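Talking night guards with Viktória Boros
17/09/2018 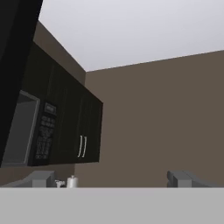

How do you know if you grind your teeth at night?

Most people find out from a sore jaw in the morning or from a dentist who spots flat patches on the back teeth.

I put that one to Viktória Boros first because I've been waking up with a headache since April and my husband swears I sound like a gravel truck. She laughed. "Husbands and wives send me half my patients," she said.

Viktória runs the little dental lab behind the Stubbs practice in Remthorpe, and she makes night guards – 333 of them last year, she told me, going by her order book. She trained under Clem McKinnon, who still drops in to complain about her plaster.

I wanted to know about the boil-and-bite kind from the drugstore, since I own two and have chewed through one. "They're fine for a week or so while you wait," she said. "But they're bulky, and people spit them out in their sleep. I had a man whose dog got his." A custom guard from her bench is thinner and it's shaped on a model of your own teeth, upper or lower depending on what the dentist asks for.

And the price? At Stubbs it's $612 with the fitting visits, and I winced. She did too, a bit. "I know. Ask your insurance before you ask me. Some plans pay part and some pay nothing, and you want that in writing."

Cleaning is where she gets strict. Cool water, soft brush, plain soap, and no toothpaste (too scratchy, and I've been using it all this time!). "Hot water warps them. I get guards back that look like potato chips."

She also wants you to bring it along to every checkup so the dentist can see where it's wearing down. Hers lasted four years before it cracked.

I've got my impressions booked with Dr. Filali – that's Abdelghani Filali, upstairs – and Viktória says the guard should be ready two weeks after that. She offered me blue or clear. I went with blue.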